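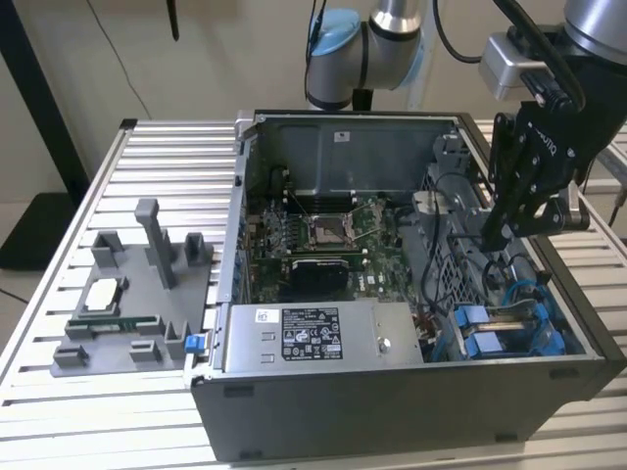

List: Betlow Hardware Swap and Repair
Subject: Re: Re: worth keeping the old office towers going?
Date: Jan 30, 2025

I've let this thread run for a while because I hoped somebody would bring up the obvious problems. Since that hasn't happened, I'll do it. Quoting the original in pieces so my grumbling stays next to the thing I'm grumbling about.

> We have been offered 64 used Dell towers from the Andreadis office
> clearance. All the same family, all complete except for drives that
> were wiped. My proposal is that we take the whole lot, give each one
> more memory and a clean, and pass them on by June.

"Complete" is doing a lot of work in that sentence. Complete according to whom? I have bought "complete" machines that had no processor in the socket, and you don't find that out from the outside. You find it out with the side panel off and the heatsink out of the way, looking down at a bare socket with the retention lever over it. A tower in that state looks perfectly fine on a shelf. It weighs about the same too.

So before we say yes to anything I'd like to know if a single one of these has been opened. I don't mean powered on to see a light. I mean opened, heatsink off, socket looked at. If the answer is no then we are being offered 64 metal boxes with unknown contents and we should talk about them that way.

> Memory is the cheapest upgrade there is and these cases are very easy
> to work in. Panel comes off, everything is right there.

Half agree. The slots are easy once you can reach them. What slows people down is everything else in there. On the Dell towers I know, the power supply takes up a big piece of the case, the drive cage takes up another, and the cables between the cage and the board go wherever the last person left them. Lay the thing flat with the open side up and you do get a decent view. Try it standing upright under a desk and you'll be working by feel.

I also don't buy the idea that you can hand a new person a stick of memory and a tower and walk away. The notch has to line up, the latches have to be open, and it takes more push than people expect the first time. They either stop too soon or lean on the board. I've seen both. The ones who stop too soon are the lucky ones, as you can just reseat it.

> Gusetti has the sticks in stock and will do us a price for quantity.
> I make it 1,923 for the lot.

One thousand nine hundred and twenty-three what, for how many, at what speed? I asked for this last time and got a link to the front page of their store. If it's one stick per machine, say so. If it's two, say so. And has anyone checked what the boards will take? Same family does not mean same board. I would want the part number off a board in each batch before any money goes to Gusetti, who in my experience are quick to ship and very slow to take returns.

> The blue-latch models are basically tool-free, so we could do 20 in
> an afternoon with a few people.

This is the part I believe least. Yes, colored latches and drive carriers are nice. I like them. Being able to get a drive out without hunting for a screwdriver is a real improvement over what we used to put up with. But "tool-free" covers the drives and some of the plastic. On most of the ones I've had apart, the heatsink still wants a screwdriver, and if you are checking the socket (see above) the heatsink has to come off. Then you're cleaning old paste, and putting on new paste, and screwing it all back down evenly. Then you test it. Then one of them beeps at you and you spend half an hour on that one.

I did 8 in an afternoon once, on my own, with no sockets to check and all the memory laid out in advance. I was tired and the last one had to be done again. A few people would go faster, but I wouldn't multiply it out the way you have.

> For storage I suggest the Arnorard room, which has the long table.

The room's fine. The table is fine for two towers at a time lying flat, maybe three if no one needs to put anything down. Please let's agree where loose parts go before we start. My vote is one tray per tower, with a slot or holder for memory so it stays flat and nothing gets set down on top of it. A stick tossed on the bench next to a pile of screws is how we ended up with the bag of "probably OK" memory that is still in the cabinet. Does anybody want to vouch for that bag? I don't.

Things I'd want to see before I vote yes:

- three towers picked at random, opened, with a note of what's missing
- the label read off each power supply in those three, wattage included
- board part numbers for those same three
- a proper quote from Gusetti with the quantity on it
- somebody named as the person who takes the dead ones to recycling

That last one matters more than it sounds. There are still two cases from the previous batch holding the storeroom door open.

> If there are no objections I will confirm with Andreadis.

There's an objection. It's this message. Ask them for three, and if those three are what they say they are I'll happily shut up and bring my own screwdrivers.

One practical question for anyone who knows: do the drive carriers from the older Dell towers fit the newer cages? I have over 20 blue ones in a box and I'd rather use them than buy more. They look the same to me, but I've been wrong about that before, with a different make, and ended up filing plastic for an evening.

Reply to the list please, not just to me.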